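Sprechzettel Nuala Mulligan, Betriebsversammlung Usano, Standort Laltwood, Mon 28 May

Guten Morgen zusammen, schön, dass so viele von euch da sind, auch aus der Frühschicht, die ja eigentlich schon längst ihren Kaffee verdient hätte. (Kurz warten, bis hinten alle sitzen.)

Ich möchte mit der Retourenannahme anfangen, weil ich dort selbst 5 Jahre gestanden habe und noch gut weiß, wie sich die Schultern nach 200 Kartons anfühlen. Spielzeug, Becher, Kleinkram, alles durcheinander, und jedes Teil will einmal in die Hand genommen werden. Genau dieses Greifen üben wir jetzt mit den Armen, und ich sage gleich dazu: Das dauert, und es braucht Leute, die wissen, wie man so etwas anfasst.
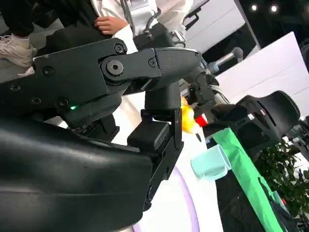

Am Übungstisch: Greifer, Plüschtier und Becher

Was ändert sich nun für euch? Die Kollegen in Utham sind uns ein Stück voraus, und was sie erzählen, klingt recht vertraut: weniger Heben, dafür mehr Hinschauen und Entscheiden. Wer früher sortiert hat, betreut dort heute den Arm und greift ein, wenn ein Teil ungünstig liegt. Das ist anders anstrengend, das will ich gar nicht schönreden! (Hier Zeit für Zwischenfragen lassen, die kommen bestimmt.)

Ab Juli starten drei Schulungsgruppen, immer innerhalb der Arbeitszeit. Die Liste hängt vor Raum 102, und wer lieber erst einmal nur zuschauen mag, trägt sich bitte trotzdem ein. Zum Projekt Costello und den neuen Schichtplänen komme ich nach der Pause.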